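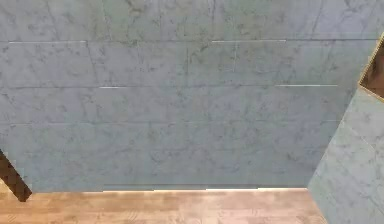
Workshop arm project: progress report to the Skarnau small grants fund

Prepared by Birthe Arnardóttir, 22nd September

Where we are

The grant was for a small household arm, built in our shared workshop and trained in simulation before it is let near anyone's crockery. The simulated rooms now load and run. The arm itself is half built. I would put the project behind plan, and I am less sure than I was in March that the simulation will earn its share of the money.

Spending stands at 2,292, most of it on motors and the second-hand computer. The Prultus wrist joint has been paid for and fitted. We have not bought the second gripper and I don't want to until the first one has done something useful.

The simulated rooms

Grímur Eskildsen has put in over 85 hours on the rooms, all unpaid. They are built from ready-made parts, with marble or beige tiles on the walls and a few household things set out on the floors and worktops. The pick-up task uses a plain white mug on a dark grey cabinet top, with a large lump of something like rock as the obstacle. I asked for the mug to go near the back right corner because that is where people in real kitchens leave them, and because an easy mug teaches us very little.

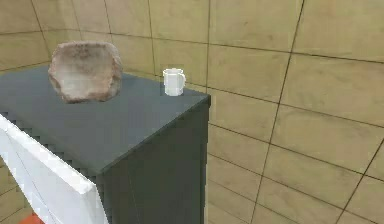 Mug and obstacle on the grey cabinet top, simulated room.

My doubts are mostly about what the pictures leave out. The light is flat and even on the cabinet, and the mug's shadow hardly shows. Our workshop has one window and a strip light that flickers. Safta Zamfir thinks that varying the light between runs will deal with this. She may be right, but she has said so at 2 meetings and the setting is still where it was.

Edges are another worry. At the size we can afford to render, straight lines come out as little steps, and the software that looks for the rim of the mug has to cope with that. Zsolt Katona wants larger pictures. Larger pictures mean slower runs on the computer we have, and I have not agreed to a faster one.

The driving test is further back. The wheeled base has to cross an orange floor between an open door and a grey worktop without touching a radiator or a potted plant by the back wall. The plant has long, thin leaves, and we have not settled whether brushing one counts as a collision. Grímur says no. I say yes until somebody can show me the base knows the difference.
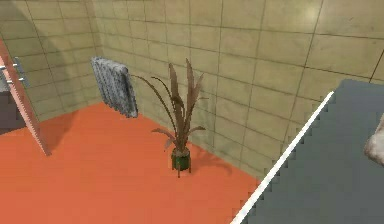

What we will do before the next payment

Finish the Usach motor mounts and get the real arm lifting a real mug, 5 times in a row, on the workshop bench.

Vary the light in the simulated rooms and run the pick-up task again with the same settings otherwise.

Write down the collision rule, leaves included.

Vibeke Nørgaard has asked whether the second payment could come early to cover the computer. I would rather it didn't. If the bench test fails, I will propose dropping the wheeled base and spending what remains on the arm.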